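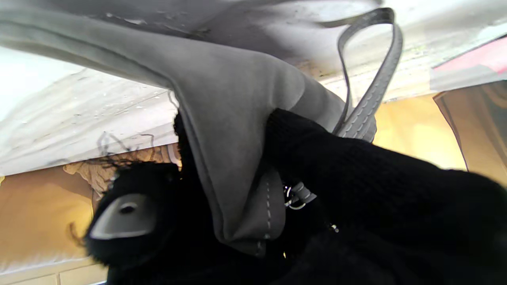

A light gray suede bag. Bags and other leather goods are among the items the Tovdale repair counter will take from next week.

Tovdale repair counter to reopen in old Venckus shop
Nov 29, 2022

The repair counter that closed when the Starkbridge arcade shut its doors is coming back, this time in the former Venckus shoe shop on the lower end of Mill Street. Doors open next week. Shoes, bags, belts, coats with broken zippers, all welcome. Umbrellas no longer.

Ivars Sakalauskas, who ran the counter in the arcade for years, signed the lease in October and has been painting ever since. He was up a ladder when we called in.

"People kept bringing things to my house," he said. "My wife had boots in the hallway, boots on the stairs. She told me find a shop or find another hallway."

The new place is smaller than the old one. One long bench at the back, a till by the door, and the same stitching machine that stood in the arcade window. It took 5 people to get it in through the yard gate – the front door was too narrow by the width of a thumb, according to Sakalauskas. The gate lost a hinge. That has been fixed.

Kaja Mets will handle suede and soft leather. She trained in upholstery and did alterations from a room above the Stolero cafe untill this summer. Suede is the thing she gets asked about most at this time of year, she says, mostly salt lines and rain spots on boots and bags.

Her advice is to leave it alone for a bit. Let the thing dry by itself, away from the radiator. Stuff it with plain paper, not newspaper, the ink comes off. Then a dry suede brush, light strokes, one direction. No baby wipes. No dish soap.

"Wipes are how most of them end up with me," Mets said. "There's a small mark, then somebody rubs it, then it's a big mark."

Torn seams and loose straps can usually be done. Grease is harder and she won't promise anything on it. Dye jobs are by appointment only, and dark to light can't be done at all, so please don't ask.

Prices have gone up a little from the arcade days. Heel tips are now $12 and a new coat zipper starts at $30. Seams on bags are priced after a look, no charge for the look. Most jobs will take 2 days, longer in the run-up to the holidays. Anything not picked up after 100 days goes to the charity rack, same rule as before. A sign on the wall says so in very large letters.

Customers who still hold tickets from the arcade are asked to bring them in. Sakalauskas has kept some 30 pairs of shoes from before the closure, boxed and labeled, plus one accordion strap that he would really like to see gone. If you've lost the ticket, a good description will do. He wants to clear the shelf by the end of the year.

Key cutting will not return for now. The old machine was sold with the arcade fittings and a new one is too expensive, Sakalauskas said, maybe next spring. Watch batteries yes, watch straps yes, watch repairs no.

Parking is tight. Road work outside the bakery means the lower end of Mill Street is one way downhill, and the spaces in front of the shop are coned off while the water pipe is replaced. Best to leave the car in the lot behind the library and walk through. The bus stop by the bridge has not moved, whatever the notice on it says.

Opening hours are nine to five, closed for lunch from noon to one. Closed Sundays. Cards accepted, which is new – in the arcade it was cash or come back later. The phone line isn't conected yet so for now people should just come by. Mets is also taking notes left at the Stolero cafe, where the staff have agreed to keep a box by the counter until the phone is working.

The Starkbridge arcade itself remains shut. A decision on the building was due in October and has been put off.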